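Bench Inspector, Circuit Boards (part time, fixed term)
Zesosov, Pumach site. Posted 6 June 2025

We are looking for two people to join the board inspection bench at Pumach. The work is checking circuit boards before they go to our customer Sutcliffe, and logging what you find. There are 1,644 boards in the order and 551 have been checked since April.

The boards are green, with small surface-mount parts all over and larger black chips inside white printed outlines. You check pins, crystals and connectors against the drawing, then decide whether the board passes.

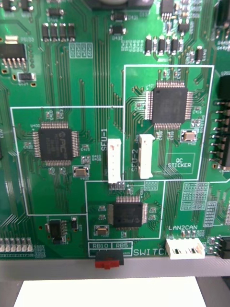
Do I need to be able to solder? Avitz asked this after our last advert, and added that the small lettering would put off anyone with reading glasses.

No soldering is needed. Faults go to the rework bench with a note. Reading glasses are fine and we supply magnifiers. You do need steady hands, and you must be able to tell similar part numbers apart late in a shift.

Shifts are up to five hours, mornings or afternoons. Part of the time is spent on your feet, helping to set up tripods and clamps and keeping cables tidy at the white tables. Wear flat, closed shoes.

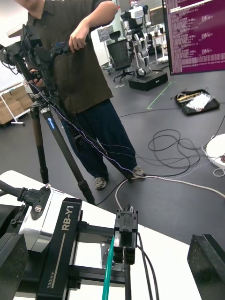
Training takes two days and is paid at the full rate. After that you work alongside an experienced inspector until your log sheets are signed off.

To apply, send a short letter to the Zesosov office at Pumach saying which shift you want and what close work you have done before. Watch repair, sewing and model making all count. No CV needed.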